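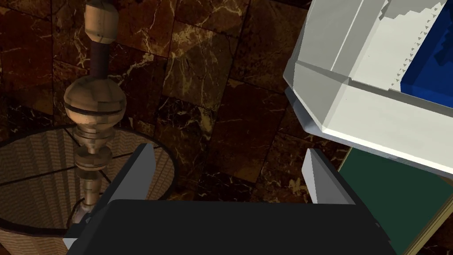 Dark brown marble floor tiles with pale veining, seen from above.

Caring for Marble Floors at Home
Household Guidance Sheet 12, Gauthier Residential Services

Marble is a soft stone and reacts quickly to acids. Vinegar, lemon juice and most bathroom descalers will leave dull spots that cannot be wiped away. Residents are asked to use only a pH-neutral stone cleaner.

Routine cleaning
Sweep or dust-mop before any water is applied. Grit is the main cause of scratches, particularly near entrances. Mop with a well-wrung cloth and warm water, changing the water as soon as it looks gray. Dry the floor with a clean towel - standing water may darken the grout.

Spills
Blot wine, coffee and juice at once. Do not rub. Oil stains may be treated with a paste of baking soda and water, covered with plastic wrap and left overnight.

Furniture
Fit felt pads under chairs, tables and floor lamps, and replace them when they flatten. Lift heavy items when moving them. Rubber-backed mats should be avoided, as they can discolor the stone.

Sealing
Place a few drops of water on a tile. If the stone darkens within 12 minutes, the floor is due for sealing. Test the product on a hidden tile first.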